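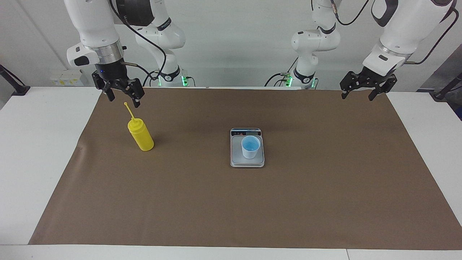 Bench paper is any plain sheet spread over a table to take the abuse meant for the table. Brown kraft is the usual grade, being cheap, dull and hard to feel sorry for. It has been used under scales, glue pots, bread dough and school crafts for as long as there have been rolls of it to cut from, and it is not normally cut well: a single large sheet laid across a white tabletop, with slightly uneven edges and strips of the white left showing, is typical of the practice. The paper is also called table paper, counter paper and, in older shop manuals, "the brown." This article deals mainly with its use under small scales and measuring cups.

Origins

The habit comes from the grocer's counter, where the sheet under the scale was often the sheet the goods went home in. Once shops began to wrap things before anybody asked for them, the paper lost its second job and stayed on for the first. Home kitchens picked it up later, mostly for messy work, and home workshops took it over without asking the kitchen.

The town of Trenach is sometimes named as the birthplace of the weighing sheet. The claim rests on a display in the town hall and on the enthusiasm of the town. Riltska has a display too, with an older sheet in it, and the two places do not exchange visitors.

Material

Kraft paper gets its brown color from unbleached wood pulp. The color hides tea and oil stains fairly well and flour not at all, so bakers tend to like it: spilled flour can be seen, gathered up and put back where it was meant to go. White paper does the opposite and is preferred by people who weigh coffee.

Weight matters more than color. Thin paper creases under the hand and creeps toward the user over the course of an afternoon. Heavy paper lies flat but remembers having been on a roll, and its ends curl up until something is put on them. Paper in between does a little of both. The Goossens handbook, a long and rather stern work on household benches, recommends cutting a sheet 5 inches longer than the table and folding the extra under. Few people have been seen to do this.

A coated side, where there is one, goes down if the sheet is meant to soak up drips and up if it is meant to be wiped. The handbook gives the matter 3 pages and comes out in favor of both.

Use with a scale

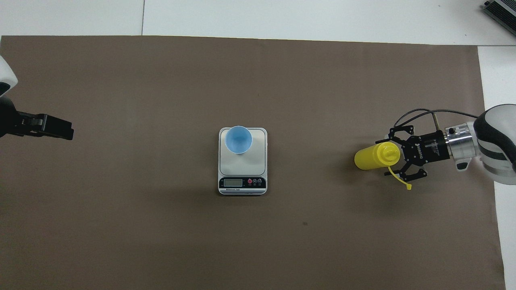 Digital kitchen scale on brown paper, with a light blue plastic cup on the platform.

A small digital scale is the most common thing to find on a weighing sheet. It wants a hard, level surface, and a single layer of paper over a firm table seldom troubles it. Two layers with a crumb between them may. The usual advice is to set the scale down, press lightly on each corner of the platform, and move it if it rocks.

The cup goes on before the contents and the scale is then set back to zero, an operation called taring. People who forget to tare find out later, from the cake. A light plastic cup leaves more of the scale's capacity for whatever is being weighed than a stoneware mug does, and it costs less to drop. It need not stand in the dead center of the platform, though it should not touch the table or the wall – a cup leaning on something has part of its weight held up for free.

Where the table is made of two panels, the scale should be kept off the seam. Paper conceals a seam very nicely and does nothing at all to level it. Some users mark the spot in pencil before covering the table, and then cover the pencil.

Fixing the sheet

Opinions differ on tape. Jozef Smits, whose pamphlet The Covered Table is still quoted by people who like tape, called for a strip along all four sides. Esben Þorgeirsson answered him in a pamphlet of his own, arguing that a taped sheet cannot be lifted at the corners to pour spilled rice back into the bag. The exchange ran to 25 letters in the Sotari Bench Review, the last of them on the subject of string.

In ordinary use the sheet is held down by whatever is standing on it, and slides when that is taken away.

Replacement

A sheet is changed when it tears, when it gets wet through, or when company is coming. Many users turn it over first. Clean offcuts can go on to line drawers or wrap parcels, and paper with only dry flour or crumbs on it may be composted if it has no coating. Greasy paper is generally kept out of paper recycling.

See also

Butcher paper
Drawer liner
Kitchen scale
Tare weight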